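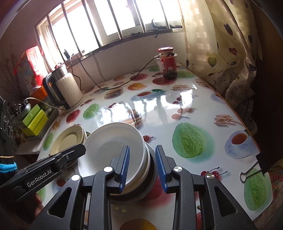
Why do people leave stacked dishes on the table after a meal? In our households the usual cause was a full cupboard, and the table was the nearest flat surface.

Home | Issues | Authors | Search | Contact

4.2 Stacking on the table

The Drisia study covered 40 households in Flirkidside and Serstead. Each household kept a log of where dishes stood between washing and the next meal. We collected 400 log entries and dropped 2 that could not be read.

Stacks were sorted into two kinds. In a matched stack, all the pieces share a shape and size, as with plates from one set. In a mixed stack, bowls and plates of different sizes sit on top of other vessels. Figure 4 shows dishes in a pile with a wide white bowl on top and a darker vessel at the bottom, next to a smaller stack of pale yellow plates. The table also holds an electric kettle, and it has a food-printed cloth.

Figure 4. Stacked dishes and a kettle on a covered table by a window.

Mixed stacks made up 200 of the entries. They were logged more often in homes where the table was also used for making tea or storing packaged food. Households gave different accounts of how they built them. Several said they put the heaviest piece down first and worked up. Others went by size, and a few said they added pieces in the order they came off the drying rack.

A wide bowl on top was often used as a catch-all for spoons or fruit later in the day. We coded this as a separate use and return to it in Section 5. Table coverings were logged too, but the Moura coding sheet has only one box for them, so cloth and plastic coverings can't be told apart in the results.

Comments (3)

mixedstack: Did the logs say which dishes got chipped? My bottom bowl always goes first.

R. in Serstead: We filled in one of these logs in October. The box for coverings was too small to write in.

potlid: Is the coding sheet available anywhere? The link on the Issues page goes to Section 3.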